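Findovgate Fare Notes — README

Hello, and thanks for stopping by! Findovgate is a small collection of airfare and hotel deal listings, gathered from the newsletters that pile up in my inbox and typed out in one tidy format so that other bargain hunters (and anyone building a little price tracker) can use them too.

What you get

There are 3,337 listings in all, and 1,306 of them are flights. The rest are hotel stays, airport parking and the odd car rental. Each row has a departure city, a destination, the lowest advertised price, the currency and the wording of the offer just as it was printed. The file called dalham.csv holds the flights, and rudska.csv holds everything else.
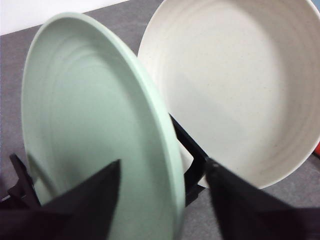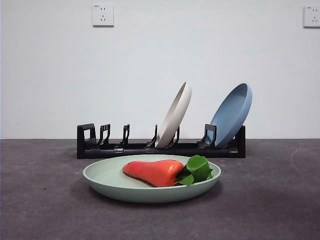
Prices are "from" prices, so please don't treat them as what you'd really pay at checkout — bags, seats and resort fees are almost never included. I left the currency alone wherever I found it, and I'd suggest you convert it yourself with the rate for the day you care about.

Getting started

Open sample.csv first. It has 500 rows and loads quickly even on my tired old laptop. If you want to clean up the city names, the Scanlon script in the tools folder does most of the work, though it still trips over cities with more than one airport (sorry, London!).

Known gaps

Any offer that ran for more than 60 days is listed only once, under its first date. Promo codes were removed. Last updated 16th December.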